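2020-12-25
By Tamunoemi Yusuf

The town of Gronstead has one bakery, one bus and a choir of 34 people who can shake the windows of the old Wike Hall. I went for a single rehearsal in October and stayed for four!

Melahat Oral started the group with songs her aunt taught her, and she still teaches every part by ear. Altos learn first, then the basses come in underneath, and when the two lines lock together you feel it in your ribs.
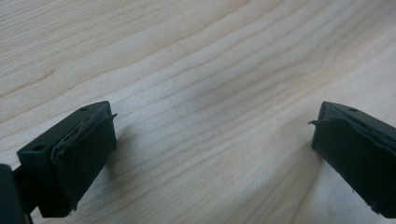

Lawal Babalola, a bass, drives in from Parora and practices in the car with the radio off. His favorite is a harvest song with eleven verses (he knows them all, and he'll sing them over soup if you let him).

Their first record, Kesero, is out now, and I've played it every morning this week. Start with the third track, and play it loud.

1240 shares
200 comments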